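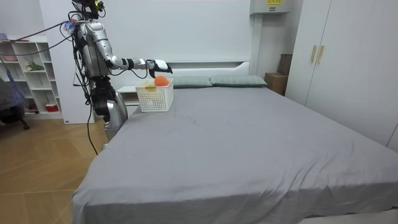 Photo: Miroslava Demchenko / Gelar

Week 2 notes: Why we get sleepy
Darius Voicu, Cleninbridge, Room 243

Welcome back! Last time we looked at sleep stages, and now comes my favorite part of the whole course: the two systems that decide when you drop off.

The first is sleep pressure. While you're awake, a chemical called adenosine builds up in the brain. Stay up 18 hours and you'll feel it in everything, from your mood to your reaction time. The second is the body clock, a tiny patch of cells behind the eyes that keeps almost perfect 24-hour time with help from daylight.
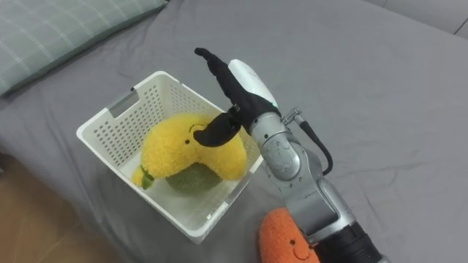 Why does coffee keep us awake?
Caffeine sits in the spots where adenosine would normally attach, so the brain misses the signal. The adenosine is still there, waiting.

Now put the two systems together (this is the lovely bit). Pressure climbs all day, but the clock pushes back in the evening, and many people get a second wind right before bedtime.
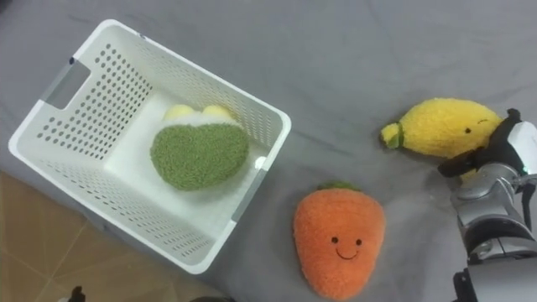
Then the clock's push fades, melatonin rises, and pressure finally wins. Sketch both curves on one set of axes, noon to noon, and bring them to class. Reading: Ardeleanu, chapter 2.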